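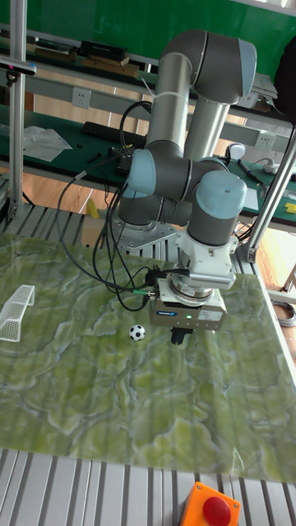

Project report, Plaltero build
Shared workshop, bay 2
Friday, August 25, 2023

Goal of the project: get the arm to put a small soccer ball into a mini goal. Started in July, parts list is in the appendix.

Frame is aluminum, bolted up over two weekends. Green marble pattern on the table top was the cheapest sheet at Stadard. Looks fancy, is a bit slick. Ball rolls off on its own if the table isn't level -- shimmed one leg, still not perfect.

Two ways to score. Grip and carry, or push with the fingers shut. Carry is boring but easy. Push is what we wanted. Problem with push is the start point, a few mm off center and the ball goes sidways.

Speed kept low for all runs. E-stop on the front rail, within reach of whoever is at the keyboard.
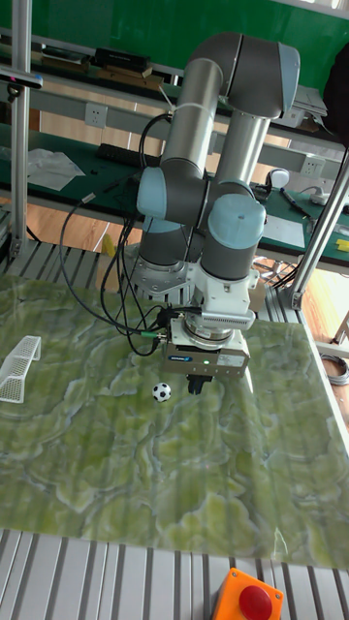 Wojcik read the draft and asked why we don't just square up the goal and push in a straight line, and said the angle makes every miss look worse than it is. Fair point. We kept the angle becuase the task sheet says so.

Results: 56 push attempts logged so far, table is in the appendix. Carry not logged yet.

To do
-- level the table properly
-- fix the finger height, up to 3 mm drift between runs
-- tidy the cables on the left side
-- write up the Bidex script, comments are a mess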